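Okotbridge trial gets its budget, minus one pair of grippers

Well, we have a number! The Marar project signed off $3,159 on 20th December for the next round of bathroom-tidying work here in Okotbridge, and I've been redoing my spreadsheet ever since. I'd asked for three pairs of hand-held grippers – we're getting two, plus spare markers and 10 batteries. Fine by me, the first pair is still going strong.
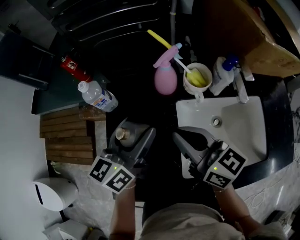
Cuiping Fu would have spent it differently. Two pairs means one breakdown halves the work, she told me, and she'd sooner drop the batteries and put that money toward repairs. Fair point, and I've moved $757 into a repair line (it was going to be training).

Orders go to Urnero after the holidays. The arm itself waits until June, when we ask for more.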